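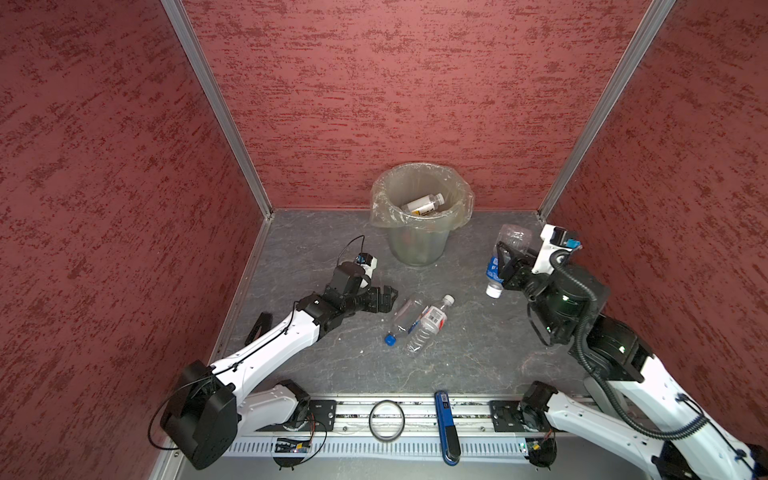

3 min read

Wanted: people who throw things away

Notley is looking for 300 households to take part in a study of plastic bottles and what happens to them between the last sip and the curb. We are calling it Marino. It runs through the end of June, and we would like to hear from you even if you think studies like this are a waste of time. Some of us have had that thought too.

Our doubts come from the last one. In an earlier survey we mailed out 2,162 forms and got 2,088 back, a response rate so good that it should have worried us sooner. Nearly every person said they emptied their bottles, put the caps back on and kept them out of the regular trash. Then we looked in the regular trash. Either a great many bottles walked there on their own or people told us what they thought we wanted to hear. We don't plan to ask that question again.

What you would do

You keep one lined wastebasket, in whatever room you drink the most water in, and you use it the way you always do. Once a week you tip it out on the floor or a table, sort the bottles from everything else, and fill in a one-page sheet: water bottles, other small bottles (pills, lotion, drops), cap on or off, label on or off, anything left inside. Then you bag it all up again. Testers at our Irnard office found the sorting quick and the sheet annoying. We have shortened the sheet once and may do it again.

Please don't clean up your habits for us. If you toss everything in one bag, keep doing that. Rinsing bottles because you know a stranger will read your sheet ruins the sheet.

Who can apply

Anyone 18 or over with a wastebasket and a reasonably steady address. You don't have to recycle, believe in recycling, or have an opinion on it. We already have plenty of keen recyclers – if you are one, you may end up on the waiting list.

What you get

A $40 gift card at the halfway point and another at the end. Liners and gloves are supplied. There is no prize drawing, and we make no claim that taking part will help the planet. Rarerer, who paid for the liners, will see totals only and has no say in what we publish.

How to apply

Ask for the short form at the Irnard front desk or call the Notley main line and say "Marino." We will stop taking names when the places are full. If you have filled in one of our surveys before, tell us. It won't count against you, whatever you wrote.

Posted 22 January 2026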